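Stekeo archive move – progress report, 29 April 2026

Hi all,

I promised you something readable this time, so I've left the spreadsheets out of the body and stuck them in the shared folder for anyone who enjoys that sort of thing (I do, a bit). Your grant is paying for two things, the new backup setup at Gerkville and the second copy at Plonbridge, so I'll take them in that order and then get on to money.

## Gerkville

The new storage shelf is in, racked and running! It took longer than I'd told you it would. The rails that came with it were made for a deeper cabinet than ours and we had to wait on a replacement set, which cost us most of a fortnight. Once they turned up the rest went in over a morning.

We've now got 488 terabytes of usable space, and the nightly backups have been pointed at it for the past 5 weeks. The old boxes are still switched on but set to read only. I'd like to keep them that way until the Baranauskienė collection has been copied and checked, and then they can go to the e-waste people.

The Baranauskienė material is the slow part. It's mostly video, the files are enormous, and a fair few of them came to us with no checksums at all, so we're making those as we go. I ran a test restore of 50 files picked at random and 2 of them failed. Both turned out to be damaged on the original drives as well, so the copying didn't hurt them, but I've written to the donors to ask if they kept anything at home. No answer yet.

## Plonbridge

Less cheerful news here, I'm afraid. The room is ready and the power's been sorted, but the link between the two sites is still the old one and it crawls. The provider has given us an upgrade date and then moved it – twice. In the meantime I've been loading drives at Gerkville and driving them over in the back of my car, in padded cases, with an encrypted copy on every one. It works fine for the small collections. I wouldn't want to do the video that way.

If the upgrade slips again I'd like your okay to hire a portable storage unit for the big transfer. The quote is in the folder.

## What's been copied across so far

- Oral histories: done and checked
- Council minutes and maps: done, checking under way
- Scanned newspapers: started
- Research recordings: the tabletop sets are done, the rest are queued
- Baranauskienė video: waiting on the link
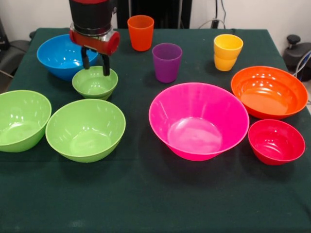

*Research recordings: robot arm over a light-green bowl, green tablecloth.*

## Money

We're under on hardware and over on travel, and the two pretty well cancel out. The spare rails were replaced at no charge. I haven't touched the contingency, though the portable unit would have to come out of it if you say yes.

## Next up

I want the newspapers finished before I start anything new, then a proper restore drill from Plonbridge with the Gerkville shelf unplugged. I've pencilled that in for October, once the link has had time to settle. The written recovery steps need redoing too – the current ones still describe the old boxes and have a phone number in them that rings a fax machine.

Could you let me know about the portable unit when you get a chance? The quote doesn't stay open forever, and I'd need to book it a few weeks ahead.

Cheers,
Stekeo archive systems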